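On Keeping Minutes for a Small Organization

Sun 29 November

For the past 11 years I have served as recording secretary to one body or another, most recently the Dresby Allotment and Garden Society. In September I passed the duty to my successor, Ese Babalola, and in preparing the handover I found that very little of what I do had ever been written down. The following notes are offered to anyone who has recently accepted the same office, whether willingly or by being absent on the evening of the election.

The purpose of minutes is to record decisions. A reader who was not present should be able to learn what was decided, by whom the matter was proposed, and who is expected to act. It is not necessary to record the discussion at length. The minutes I inherited ran to nine pages for a meeting of ninety minutes, and contained a full account of a disagreement over the height of a hedge. The outcome of that disagreement was not recorded. Peadar Foley, who chaired the society at the time, was obliged to write to all of the parties to ask what they believed had been agreed, and received a different reply from each.

I now keep the record of an ordinary meeting to two pages. Each item on the agenda receives a heading, a sentence or two of background if the matter is new, and the decision on a line of its own. Actions are listed with a name and a date. An action without a name should be treated as a remark.

Draft minutes should be sent out within four days. After that period the secretary's own memory becomes unreliable, and the members' memories have begun to improve upon events. I write my draft on the following morning, before opening the post, and then set it aside until the evening. Corrections are invited in writing. Where two members dispute the wording of an item, I restore the wording of the motion as it was put and leave the remainder to the next meeting.

The question of notes taken during the meeting deserves separate mention. I have used a bound notebook throughout, with the right-hand page for decisions and the left for everything else. Yoshinori Nagano, my counterpart at the Sotar Residents' Association, prefers to write motions on a whiteboard as they are moved, so that all present can see the wording before they vote. I was doubtful of this method for several years. I have since attended three of his meetings and concede that the practice removes a great many later objections, although it does require legible handwriting and a chair who is prepared to wait.

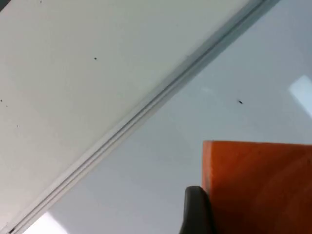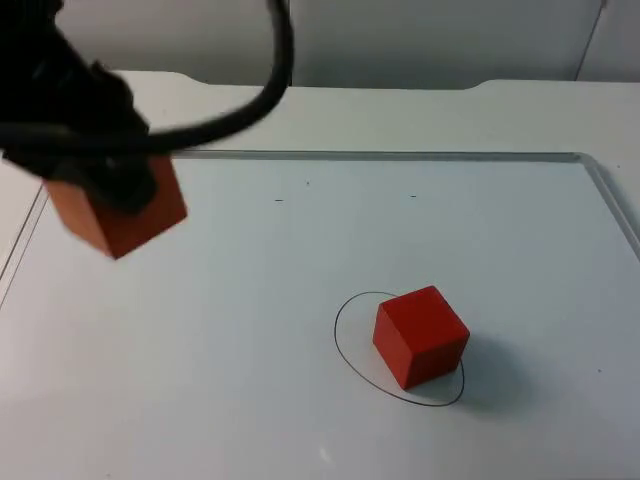
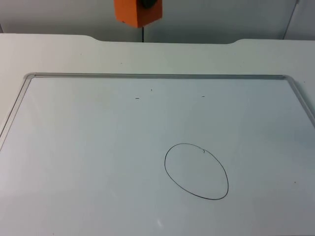
The board must be copied down in full before it is wiped. At one of the meetings I attended, a motion on visitor parking was erased to make space for the next item, and the association spent part of its following meeting reconstructing it. Mr. Nagano has since adopted the rule that the secretary alone may hold the eraser. I would recommend the same rule to any organization that adopts his method.

Amendments present a particular difficulty. An amendment is voted upon first, and if it is carried, the motion as amended must then be voted upon in its turn. Many small bodies omit the second vote. This rarely causes trouble until money is involved. Our society once approved an amendment raising the sum to be spent on a new water tank to $2,614, and never voted on the purchase itself. The supplier, Vendemen, had delivered the tank before the omission was noticed. The purchase was ratified at the next meeting with one abstention, and the minutes show both the error and its remedy. I was advised by several members to adjust the earlier record quietly. I declined, and would do so again. Approved minutes should be corrected only by a later minute.

Some consideration should be given to names. I record the proposer and seconder of each motion and the names of those who accept an action. I do not attribute opinions. Members speak more freely when they are confident that a passing comment about the compost bays will not be preserved under their own name, and the secretary is spared the letters that follow. If a member asks for dissent to be recorded, it should be recorded in the member's own words and kept to a single sentence. Maksym Levchenko holds our record in this regard, with recorded dissents at five consecutive meetings, all of them on the subject of the gate.

On storage, I can report only what has served us well. Signed copies are kept on paper in a flat box file, one file to a year, with the agenda placed in front of the minutes and any papers behind. A second set is held at another address. The electronic copies are named by date, year first, so that they sort correctly without attention. When I took office the earlier papers were held in a cabinet drawer labeled Dauda, after a former plot, and it took me the better part of a winter to put them in order. Two years remain missing. If any reader in the Dresby area holds society papers from before the move to the present site, I should be grateful to hear of them.

An index is worth the trouble. Mine is a plain list of subjects with the date of each decision beside them, and it is brought up to date once a year. Sibusiso Oosthuizen asked me at the last annual meeting when the rule on bonfires had been adopted, and I was able to give the answer in less than a minute. The index covers 15 subjects at present. Water takes up more of it than all the others together.

Ms. Babalola has asked whether she may record the meetings and write from the recording. I have told her that the choice is hers, provided that the members consent and the recording is deleted once the minutes have been approved. I did point out that listening to a meeting again takes as long as the meeting. She intends to try it in the new year, and I have agreed to read her first draft.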